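4. Entrance matting and the movement of grit indoors

4.1 Background

Most of the loose soil found on the floors of a public building comes in on shoes. Once inside, it is spread by foot traffic, ground into floor finishes and pushed into corners where it is hard to remove. The cost shows up in two places: the hours spent on cleaning, and the rate at which wood and resilient floors lose their surface coating. Building managers in the Cukside district have tended to treat these as separate matters, with cleaning paid from one budget and refinishing from another, and records of the two are seldom kept together.

Earlier work on the district's buildings by Perihan Güneş looked at floor wear in school corridors. She found that the worst wear was in the first few strides past the end of the entrance mat, and that it fell off quickly after that. Her survey did not record what kind of mat was in use at each door. The present section takes up that question for a smaller group of buildings, all with wood floors laid within a short time of one another and coated with the same finish.

4.2 Sites

Two buildings were used. The Illar branch library has a single public door opening onto a paved square. The Akbulut community hall has a public door facing a gravel parking area, along with a side door that was kept locked during the study. Both buildings have pale wood floors supplied under the trade name Fatitwood. Neither floor had been recoated before the work began.

The two sites differ in the kind of soil they receive. At the library it is mostly fine dust, with some leaf matter late in the year. At the hall it is coarser, and a large share is crushed stone from the parking area. Mean daily entries over the study were 710 at the library. The counter at the hall failed twice and its figures have been left out, so results there are given only as soil weight per collection period and not per person. This limits what can be said in comparing one building with the other. Comparisons between mats within one building are not affected, as the order of mats was rotated and the hall's booking schedule stayed the same from one period to the next.

4.3 Mats and collection

Each door was fitted in turn with a bare rubber scraper mat, a coarse open-loop mat and a dense short-pile textile mat. All were cut to the same length and width. A mat stayed down for one collection period and was then lifted, bagged and replaced with the next. The floor just past the mat was vacuumed at closing time through a weighed filter, and the filter was dried overnight before it was weighed again.

Soil held by the mat was measured separately. Each mat was beaten over a tray and then vacuumed on both faces. The combined material was dried and passed through a sieve to split coarse grit from fine dust. We did not wash the mats between periods. Washing changes the lie of the pile, and the aim was to see how the mats behaved as they would in ordinary use, where laundering is infrequent.

4.4 Pile structure

A short pile holds soil in two ways. Larger grains drop between the tufts and come to rest on the backing. Fine dust clings to the fibers themselves and moves down only slowly as the mat is walked on. How much room there is between tufts therefore matters more for coarse grit than for dust. The direction in which the fibers lean also matters, as a pile that has been pressed flat presents a closed surface and sheds grains that an upright pile would let through. 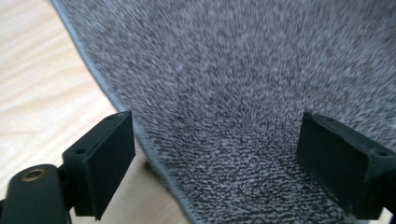 Figure 3. Short, dense gray pile on a pale wooden surface. The tufts form fine rows in the lower part of the mat, and the fibers lean along the left side.

Coarse grit made up 67 percent of the soil recovered from the short-pile mat at the hall. The scraper mat took up coarse grit quickly during the first days of each period but filled early, after which more of it was carried onto the floor. The open-loop mat gave results between the other two. At the library, where there was little coarse soil, the scraper mat performed worst throughout, and the gap between the two textile mats was too small to separate from ordinary variation.

4.5 Effect of vacuuming interval

A second series at the library used only the short-pile mat and changed how often it was vacuumed. Daily vacuuming kept the amount of soil on the floor nearly level. With weekly vacuuming, the floor samples rose steadily after the mat had taken 2,000 entries and did not return to the earlier level until it was cleaned. The rise was mostly fine dust. We take this to mean that the fibers had reached the limit of what they could hold, while the spaces below them still had room for larger grains.

The series was run in June, under dry conditions. Wet soil was not tested. It is likely to bind to the pile more firmly and to be harder to vacuum out, and the intervals given here should not be applied to winter use without further measurement.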